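# About Keten

Keten writes and tests the software that tells household robot arms when to stop. We have an office in Nasstead, over a shop that sells blinds, and a test floor in Wiltmont with a real kitchen in it. Our customers build the arms. We send the arms back with a list of complaints.

Most company pages start with a founding dream. Ours starts with soup.

## The soup

In our first July we were hired to check a table-clearing arm for a maker called Lenihan. The job was simple on paper. The arm would find the dishes, pick them up one at a time, and put them in a bin. It had done this 249 times in a row without trouble, and we had a banner printed. The banner is still in the supply closet if anyone would like it.

On the next run, someone had left a bowl on a chair. The arm's software knew about tables. It knew that bowls live on tables. It saw a bowl, looked up the height of the tabletop, and went to get it there. The bowl was a good deal lower, and between the two was the table's edge. The arm pushed. The table moved. The arm took this as a sign that it should push harder.

The stop button worked, once one of us had walked the length of the room to reach it. The log for that run says "grasp complete," which we have come to think of as the worst line in the whole business. The arm had hold of the table.

No one was hurt. One chair, one bowl, and a quart of black bean soup were lost, along with most of a weekend spent cleaning the wrist joint. Lenihan asked us, very politely, what we planned to do about it, and the answer to that question became the company.

## What we do now

We try to have our accidents on a computer first. Before an arm gets near the Wiltmont kitchen, it has to get through 192 simulated rooms, all of them furnished by people who were told to be a little careless. Phones get left out. Pens point the wrong way. Bowls, for reasons you can guess, turn up on chairs.
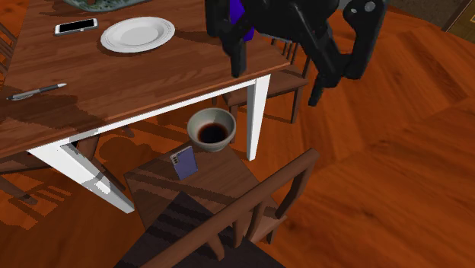 *Simulated dining room, rendered by Keten.*

The dining room is the one visitors ask to see. There's an empty plate up on the table, which is fair game, and a bowl of something dark down on the chair seat with a purple phone next to it. The table's white leg and apron are right there to be run into. An arm that plans a path to that bowl has to know how far down the seat is, what is in the way, and that the bowl is full. An arm that decides to leave it alone also passes. We have grown fond of arms that leave things alone.

Three rules came out of the soup, and every arm we sign off on has to follow them:

- **Measure the height of the thing.** Looking up the height of the furniture it is supposed to be on doesn't count.
- **If something pushes back, stop.** Then report it in words a tired person can read.
- **"Complete" means the object is in the gripper.** The arm has to check.

The second rule fails more often than the other two put together. Software is an optimist — it will explain away a great deal of table.

## When it goes wrong anyway

It does. We keep a fault log, and each customer gets the pages that concern their machine, including the ones that concern our own mistakes with it. We once passed an arm that treated glossy floors as a second set of chairs, hanging upside down. That one is in there, with our name on it.

On the test floor, there is now a stop button within reach of every place a person is allowed to stand. We put in 40 of them, and you will bump at least one with your elbow. Please don't apologize. That run would probably have ended in a dent.

## Visiting and working with us

Test days in Wiltmont are open to customers and to anyone thinking of becoming one. Closed shoes are required and lunch is provided. Lunch is sandwiches.

For quotes, fault reports, or the banner, write to the Nasstead office.

Page last updated 12/29/20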